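Wellden Ladies, pre-season and my poor knees

29/08/2018

So we're back! Pre-season finished last night and I can hardly get down the stairs this morning, which tells you how it went. For anyone new here, I play corner back for Wellden (badly, but with enthusiasm) and I write this blog when I should be doing something more useful.

We had a new trainer this summer, Joaquim Garcia, who came to us from handball of all things. I wasn't sure about that. He'd never held a Gaelic football until March, and his first session had us shuffling sideways between cones for what felt like a week. But my word, the tackling has come on. We used to dive in and give away frees all over the place, and in the friendly on Sunday we gave away 8 in the whole match. Eight! We've done that before half-time in other years.

The friendly itself was against Stamunach, who are always fit and always annoyingly cheerful about it. They got a goal in the second minute when I was still pulling my sock up. After that we settled, Rosângela Rezende started winning everything in the middle, and we were level at the break. I honestly thought we had it with five minutes left, then we went and kicked three wides in a row and they nicked it by a point. I was raging for all of ten minutes and then somebody opened the sandwiches.

Rosângela ran herself into the ground, by the way. If she stays fit we'll be a different side this year. She says her hamstring is grand but she was saying that last year too, right up until she was on crutches.

Tomás Baptista did the umpiring at one end and his brother Aníbal at the other, and they managed to disagree about a ball that only one of them could see. I'm saying nothing about the point that was waved wide. (It was over. It was well over.)

The league fixtures are out now as well. We have two home games to start and then a horrible long trip to Đoàn, 68 miles each way, on a pitch that slopes like a ski run. Last time we went there I was sick on the bus. If anyone has a spare seat in a car, I'm very good company and I bring crisps. 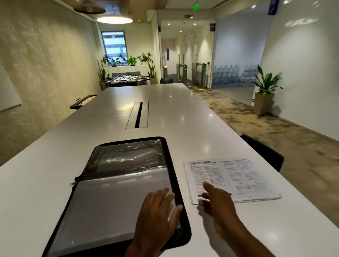 What we still need

Jerseys, mostly. The old set has faded to a sort of pink and number 4 (mine, of course) has a hole under the arm. Horácio Correia has found us a decent price with Kinov, and we're over 200 pounds short, so there'll be a table quiz before the first match. Tell your friends, tell your enemies, bring your granny if she's good at geography.

We could do with a second goalkeeper too. You don't need experience, you just need to not mind mud. Training is at half seven, same field as always, and the gate by the road sticks so give it a good shove.

Right, I'm off to find the frozen peas for my knee. First match report next week, win or lose!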